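# About Clirnora

Hello, and thanks for clicking on the dullest-named page of any website. I'm the person who runs Clirnora, and I'm going to tell you what we are, how we got here and what you'd be letting yourself in for if you came along.

We're a small evening school for people who want to learn military history properly, with maps and arguments and far too many biscuits. Most of what we teach is twentieth century, and most of that is the Italian campaign of the Second World War, which I fell into as a teenager and never climbed out of. My grandfather was at Cassino with a signals section. He spoke about mules quite a lot and about nearly everything else hardly at all, so I started reading to fill in the gaps, and then I kept reading.

The school began in my front room with a borrowed set of map sheets and a table that wasn't big enough for them. We used to lay the Liri valley out on the carpet and crawl about on it. After two winters of that my knees had had enough (so had my family), and we took the lease on the old Elletti building, where we still are. It was a shop for a long time and the name is still over the door, so please don't walk past looking for a sign that says Clirnora. There is one, it's just small and it's round the side.

## What we teach

The main course runs from October through to spring and covers Italy from the Sicily landings to the surrender in 1945. We go slowly. Salerno gets three evenings, and the Gustav Line gets most of the winter, which feels about right given how long the armies spent in front of it. We look at Anzio from the beach and then again from the Alban Hills, because it's a very different battle when you're the one looking down at it. Then there's Rome, and after Rome there's the bit that most people haven't read about at all – the long push north to the Gothic Line, the rivers, the mud, another winter in the mountains. I love teaching that part. By then the room knows its divisions from its brigades and the discussions get really good.

We also run a beginners' course called Reading a Battle, for anyone who has picked up a campaign history and given up at the first page of Roman numerals. You'll learn what a corps is, how to follow a contour line, why roads and bridges matter so much, and how to read a war diary written by somebody who was tired and cold and clearly wanted to be doing something else. You don't need to have studied anything before. We've had retired engineers, nurses, a bus driver and one sixth-former who knew more about artillery than I did and was very polite about it. 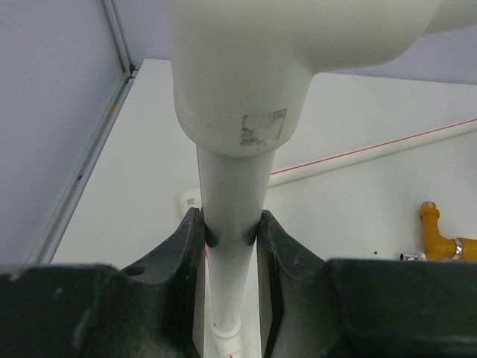 Our shorter courses change every year. Lately we've done North Africa, the Greek mountains and a set of evenings on supply, which I thought would attract four people and which filled up before anything else did! Petrol, bread, boots and railway gauges, night after night, and they wanted more. We'll be running it again.

## The library and the maps

We have 264 map sheets now, mostly wartime printings and a few later copies, and you can get any of them out if you've got clean hands and no tea. The bulk of them came to us with the Anozie collection, which also brought a wall of regimental histories, some trench newspapers from the earlier war and a box of letters we're still working through. The letters are slow going. The handwriting is dreadful and half of them are in pencil, but there's a little group who come in early to transcribe them and you'd be welcome to join in.

The books can be borrowed by anyone on a course. There's a card index, a real one in drawers, and I know I should have put it all on a computer by now. I'm getting there. I've reached the letter G.

## How the evenings work

We start at seven and we're usually done by nine, with a break in the middle. Groups are kept to 13 people, which is how many chairs fit round the big table with a map open on it. I talk for the first half hour or so, and after that it's everybody. I like people to disagree with me. We've been having the same argument over whether the abbey should have been bombed for years now, and I've changed my own mind on it twice.

I do ask for one thing, which is that we remember who we're talking about. It's easy to get carried away with arrows on a map – I do it myself – so every evening somebody reads aloud from a diary or a letter or a memoir, from any side, soldier or civilian. A farmer's account of a front line coming through his olive trees will tell you things that the official history can't.

## Going there

Every other year we take a group to Italy. We've walked parts of the Garigliano crossing, stood in the rain at Ortona and eaten very well in between. The walking is gentle but there are hills, and you'll want proper boots. A deposit of 400 pounds holds your place and the rest is due a month before we go. The Zirkell Fund helps with the cost for anyone who would otherwise have to miss out, and asking for it is simple. You write me a few lines and I'll pass them on.

## Coming along

If you'd like to try an evening before you sign up, do. The first one is free on any course, and you can just turn up and sit at the back, though there isn't much of a back. There's a step at the front door and a level way in from the yard, so ring ahead if you'd like the yard gate opened. Parking is easiest behind the church.

You can write to me through the contact page, and I try to answer within a couple of days. If your question is about a relative who served, tell me the unit if you know it, and any dates or places you've got, even if you're not sure of them. I can't promise an answer but I do enjoy looking.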